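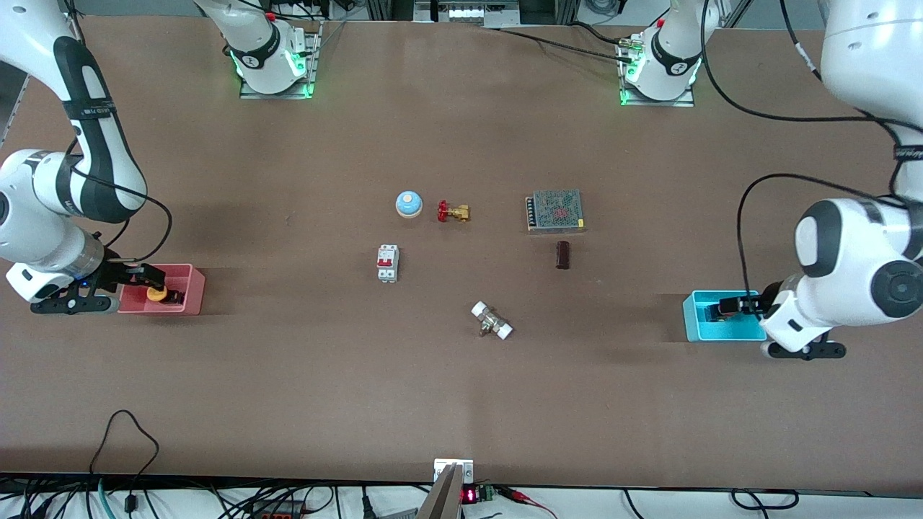 Two-arm sorting table, pink bin and light blue bin, with valves, a breaker and a power supply still to go.

Community > Work and Jobs > Automation on the floor

We use cookies to keep you signed in and to remember your settings. Accept / Manage

Sorting arms went in at our returns bench. What happens to the people who did the sorting?

Asked by Mirela Fagundes, Aug 4, 2026

I run the returns bench for a parts distributor called Lumbantobing. We take back electrical and plumbing items from contractors, sort them, and send them on to test or scrap. In July the company put in a two-arm table from Kustix. The photo at the top of my post is our table.

Before that, six people sorted by hand over two shifts. Now two stay at the table and the other four have been told they are "available for other duties." We handle 330 items on a normal shift. The arms do the picking, but someone still has to lay parts out, swap bins and deal with anything the system won't take.

My questions are:

Who should decide what goes in which bin when the system isn't sure? Right now it stops and waits, and whoever is closest makes a call.

Has anyone kept their sorters on the same pay after a change like this? Two of mine have a skill rate for identifying parts by eye, and the office is asking why we still pay it.

I'm not against the arms. My wrists are glad of them. I would like to go into the next meeting with something better than a feeling.

Answer 1, by Faustino Medrano (marked as accepted)

We went through this at a repair depot two years before you. Keep the skill rate, and write down why before the meeting.

The easy parts were never what you paid the rate for. Anyone can put a gate valve in the right bin. You paid it for the part with no label, or the breaker that looks fine and has a cooked terminal. Those are the ones the system hands back, so your two people now spend most of the shift on hard calls. At our place that was more tiring than the old job, and we had to bring in a swap every 80 minutes so the same person wasn't judging odd parts all day.

For the first question, name one person per shift who owns the stops. Put it on the roster. When it was whoever stood closest, we got different answers for the same part and the test room complained about us every week. Have that person keep a log with the part, what the system guessed, and where it went in the end. A paper sheet is fine. After a month you can show the office exactly what the skill rate is buying.

On the four others – get "other duties" turned into a job title and a date. Ours drifted between packing and cleaning for months and three of them left. Once they were gone nobody could cover sick days at the table.

Answer 2, by Leonie Widmer

Check your contract. If the rate is tied to the task and not the person they may be able to drop it. Ask the union if you have one.

Also ask who is training the new items in. At Skinotance it was the sorters doing it for free, which is a technician's job.

Answer 3, by Engelbert Bühler

They will cut the last two as well, give it time. Start looking.

Comments

Svenja Plattner: I don't agree with answer 3. We have had arms on our line for a good while and headcount at the table hasn't moved. Packing is where we lost people.

Mirela Fagundes: Thank you Faustino. I started the log with the evening shift. Leonie, it is the sorters here too, I hadn't thought of that as separate work.

Faustino Medrano: Put the training hours in the same log, in their own column.

Leonie Widmer: Does Kustix let you see the guesses yourself or do you have to ask them for it?

Mirela Fagundes: We can see them on the screen but not save them. I have asked.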